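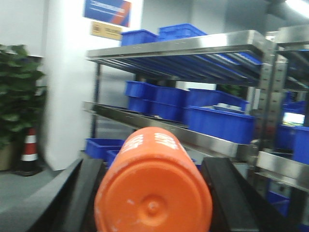

Home Notebook Builds Playtests Archive

2/23/26 - Matlala, crowd night prep, long one

Picking up from the last entry. Crowd test on the Groromness dock went badly, then less badly, then we ran out of people. Writing it down before I forget which change did what.

Setup: one zone server, the old dock map, fountain left in. 30 players invited, 29 got in. The last one sat on the loading bar until the end. Everybody in full parade uniform because that is what they will wear for the May gathering, and the cape is the worst thing we have for the client. Asked them all to stand on the dock and salute at once.

First run. Salutes came in waves, left side of the dock first, then a gap, then the right side. Looks great if you wanted a stadium wave. We don't. Zone server was fine, barely working. The hold-up is the emote queue in Pleniton, it's still handing out animations per tile and the dock is four tiles wide. Should have seen that months ago.

Second run, emote queue moved to per zone. All salutes together. Capes went nuts though, half of them standing straight up like sails. Not related I think?? The wind value gets read when the emote starts and if everybody starts on the same tick they all read zero and then a huge number. Clamped it. Ugly clamp, comment in the code says ugly clamp.

Third run, clamp in. Capes ok. Two people fell through the dock. Same spot both times, next to the crates by the ferry bell. Known hole, somebody marked it closed. It's not closed. Reopened.

Fourth run, nobody saluted because the emote key got rebound by the new settings file. My fault. Don't ship settings with a test build, again.

Frame rates, by asking in chat, so take it for what it's worth: 19 said smooth, the rest said anything from "a bit chuggy" to a slideshow. The slideshow ones all had name plates on. Name plates off and most of them were happy. So the plates are drawing each guild crest separately, I'd bet on it. Need to look at teh crest atlas before anything else.
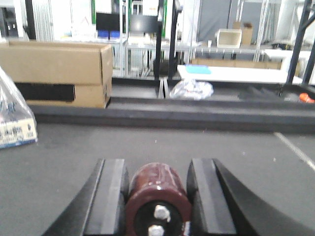 Reddish-brown cylinder, black end face with hex bolts.

Crest atlas. Looked. Yes. Every crest gets its own texture, even the default blank one, which most of our players have. So a crowd with no guild is paying full price for a blank square. Quick fix is skip the draw if the crest is default. Real fix is pack them all on one sheet and rebuild when a guild changes its crest. Quick fix tonight, real fix after the gathering. Put it in the tracker this time.

Log in problem: the stuck player was coming over from the Clunitz shard with a ship in tow. Shard transfer tries to park the ship, there's no berth free because the dock is full of people and the berth check counts people as obstacles. Never times out. Gave it a timeout, ship now goes to storage with a note in the mailbox. Mailbox note currently reads YOUR SHIP HAS BEEN [STATE]. Fix the string.

Uniform stuff, for whoever picks up art:
- cadet jacket, collar clips through the chin on the broad body, only when saluting
- officer jacket fine
- boots shiny in shade, someone left the rain flag on
- the old launch week sash still drops from the vendor. Supposed to be retired. Players love it, several wore it tonight. Argue about it later. I say leave it in

Roll call feature. The plan for May is that the server does the count for the big group photo and posts it on the dock board, so there's no fight about how many were there like last time. Last time the guilds had one number and the forum had another and the screenshot was too dark to settle it. Board tonight said 13. With 29 on the dock. It only counts those who face the board. Why does it check facing?? Found it, reused the lecture hall code, where you had to look at the teacher. Took the facing check out, board now agrees with the server list. Then someone went afk and sat down and it dropped by one. Sitting should count. Left that open.

Also want the board to freeze the number when the photo gets taken, otherwise people drift off and it ticks down while everyone's posting shots. Event host gets a button. Host button must NOT be next to the fireworks button. See the harvest entry.

Chat: spam filter muted the countdown. "3" "2" "1" from that many people reads as flooding. Whitelisted single digits on the dock for the event only. Bit hacky, ok with it.

Sound: all salutes together means the boot stomp plays once per player and it's painfully loud. Cap it at six voices. Tried six, sounds like a crowd. Tried three, sounds like three people. Six then.

Didn't get to:
- mounts. No idea what mounts do on the dock. Maybe ban them
- rain on plus fireworks
- anyone on a laptop older than mine
- the ferry arriving in the middle of it. It will arrive in the middle of it, the schedule is fixed. Can we just hold the ferry

Next session: same map, quick crest fix in, sitting fix in, hole patched and checked by standing on it, with plates ON for everybody so we see the bad case. Need more bodies than tonight. Will ask the Clunitz regulars, they show up for anything with a free hat. Do we have a hat? Check if the paper crown from the anniversary still equips without the error.

Build is up on Pleniton under dock-crowd, don't use dock-crowd-old, that's the one with the sails.

Print this entry | E-mail this entry

Contact | Copyright Matlala workshop notebook | Back to top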